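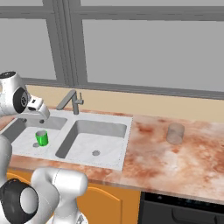 My neighbor's remark, after I told her how I'd spent my Saturday off, was that she would believe in kitchen robots on the day one of them got the oatmeal off the bottom of the pot, and not an hour before. She has a point, and I have been carrying it around with me ever since I went to the open day at Demero, so I may as well set down what I think while the coffee is still warm.

6 min read

Sep 27, 2024

I should say first that I enjoyed myself very much. Demero has the upper floor of the old Escobedo building, the one that used to sell carpet, and they had put out folding chairs and a very decent lemon cake, and the young people who work there were so pleased to have company that it would have taken a harder heart than mine to stay grumpy. I had expected a machine rolling around a real kitchen, handing out plates. What we got for most of the afternoon was a simulated one, up on a big screen: a white arm over a double sink, a green cup standing in the left basin, a glass on the counter off to the right, and a window with nothing but plain gray behind it.

A man in my row was let down by this and said so (not quietly, either). He had driven in from two towns over and felt he'd been promised a robot and given a cartoon. I understood him. But I have changed my mind since, and I would like to talk him around if he happens to read this.

Think about how any of us learned to do dishes. I learned standing on a chair at my grandmother's sink, and I broke things. I broke a gravy boat that had come over on a ship, and she was good about it, but there was only the one gravy boat. In a simulated kitchen there are as many as you like. The team told us they had run their cup exercise 2751 times since April, and that in the first 200 tries the arm mostly knocked the cup over or closed its fingers on plain air. I thought of my grandmother, and of what that would have cost her in crockery!

What I admired most was how willing they were to show us the bad runs. They played us a string of them, one after another, and the room laughed, and so did they. I have sat through plenty of sales talks in my life and I can't remember another where the failures got more time than the successes. If Demero ever hires a proper marketing person I hope that part is left alone.

Now, my complaint, and it's a friendly one. That kitchen is too clean. There is a cup in the sink and a glass on the counter, and I have never in my married life had a sink that looked like that at five in the afternoon. Where is the sponge? Where is the colander with the spaghetti stuck in it, or the baby spoon that slides down under everything else? When I asked, I was told that clutter comes later, under a part of the project they call Irness, and that things have to be learned in order. Fair enough. Still, I'd like them to invite a few of us in to mess that kitchen up for them, and I would do it for cake.

I'd also like them to talk more with people who can't easily do their own dishes. There were roughly 20 of us in those chairs, and the woman whose questions were the best of the day has hands that no longer close around a mug. She wanted to know how hard the fingers squeeze, and whether she could tell it to stop halfway. Those questions got short answers, and I thought they deserved the whole afternoon.

So I'll go again when they hold the next one, and I've told my neighbor she is coming with me. She says she'll bring the pot.

Related
Two Hours Inside the Wulletex Sewing Hall
The Case for Keeping Your Old Toaster
What the Escobedo Building Was Before the Carpets
Letters: Should the Library Get a Self-Checkout?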